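Two grasp policies, one dishwasher

06/02/2024

I've been going back and forth since January on whether to train one policy for the whole dishwasher job or split it up. The job is opening the door, getting the racks out and moving dishes between the racks and the sink. This week I compared the two setups in the Clurnus kitchen, with the fingers hooked under the door handle as the starting point for every door run.
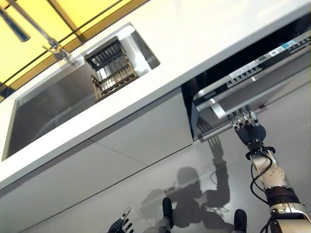 2 min read

The single policy was trained on 820 demonstrations. The split version uses the same data cut in two, one part for the door and one for the dishes, with a small switcher I wrote called Hidedar that decides when to hand over.

On the door alone there was hardly any difference. Both versions pull too hard once the latch lets go, and I fixed that by capping wrist force after the first bit of travel. The dishes are where they split apart. The single policy kept drifting back toward the handle with a bowl in hand, as if it wanted to open the door again. Hidedar doesn't do that, but it hands over late and wastes 6 seconds each time.

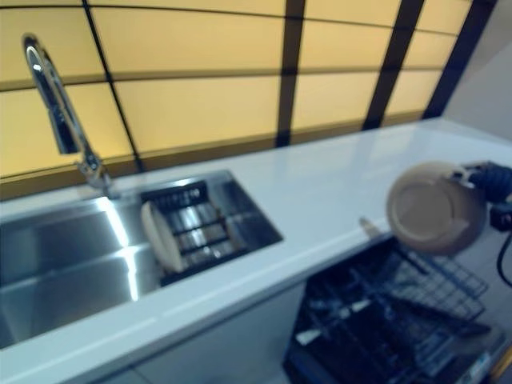

Grasp angle turned out to matter more than the choice of policy. I had been scoring a grasp as good if the dish didn't slip, and that hid a lot of bad placements later on. A bowl held tilted over the upper rack, with the foot ring facing out, is a different problem from a plate standing on edge in the sink insert, and my old score treated them the same. I now score the angle of the dish against the rack tines at the moment of release. With that change the split version comes out ahead on bowls and even on plates.

Next I want to retrain the switcher on the new score and see if the late handover goes away.

Recent posts
Notes on the Vondent wrist sensor
Why I stopped using Chisholm for logging
Cleaning up a year of demonstrations
Drawers, part 2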